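Clanon Football Club
Minutes of the Ordinary Meeting of the Management Board
Held 2020-09-19 in the clubhouse meeting room

Present: Morven Innes (Chair), Keir Aitken (Secretary), Fergus Niven (Finance), Thibault Mallet (Head Coach, items 3 to 5)
Apologies: Ruairi Guthrie (Youth Football)

1. Opening and previous minutes
The Chair opened the meeting at 10:30 a.m. The minutes of the previous meeting were approved with one correction: under item 6, "reserve team" should read "under-18 team." Proposed by F. Niven, seconded by K. Aitken.

2. Matters arising
2.1 The league has confirmed receipt of the signed player registration forms. Two forms were returned for missing dates of birth and have been resubmitted.
2.2 The repair to the north goal frame is still outstanding. The Secretary was asked to obtain a written completion date from the contractor.

3. Head Coach's report
3.1 The Head Coach reported on the first 4 league matches of the season: two wins, one draw and the away loss at Plostavar. He was satisfied with the team's fitness but noted that three of the five goals conceded had come from corner kicks. Additional time will be given to defending set pieces at the Thursday session.
3.2 The starting goalkeeper remains unavailable with a shoulder injury. The Head Coach requested permission to register a third goalkeeper before the window closes. Agreed.
3.3 The Chair asked whether the cup match against Welari could be moved to an evening kickoff. The Head Coach had no objection provided that the players receive 8 days' notice. The Secretary will write to Welari.

4. Attendance and matchday arrangements
4.1 Spectator numbers at home matches remain limited to 50 under the present rules. The Secretary reported 47 admitted at the last home match, with names and telephone numbers recorded at the gate.
4.2 It was agreed that visiting club officials would be counted within the limit. K. Aitken will inform visiting clubs in the week before each match.
4.3 The refreshment hatch will remain closed until further notice.

5. Youth football
5.1 In the absence of R. Guthrie, his written report was taken as read. Training for the under-12 and under-14 groups has resumed on the lower field.
5.2 The report asked that the two groups have separate start times to avoid crowding at the parking lot entrance. Agreed, with effect from next week.

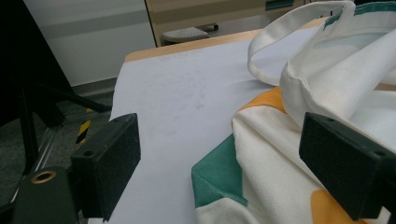
5.3 The report also raised the invitation to the Panganiban youth tournament in February. Members were in favor of entering one team in principle. A decision was deferred until the travel costs are known.
T. Mallet left the meeting.

6. Finance
6.1 F. Niven presented the accounts to the end of the previous month. Membership income is behind last season, mainly due to late renewals. Reminder letters will be sent to all members in arrears.
6.2 The invoice for field marking was approved for payment.

7. Any other business
The Chair recorded the Board's thanks to the ground staff for preparing the field at short notice after the heavy rain.

8. Next meeting
The date will be circulated by the Secretary once the cup schedule is confirmed. The meeting closed at 11:55 a.m.

Minutes taken by K. Aitken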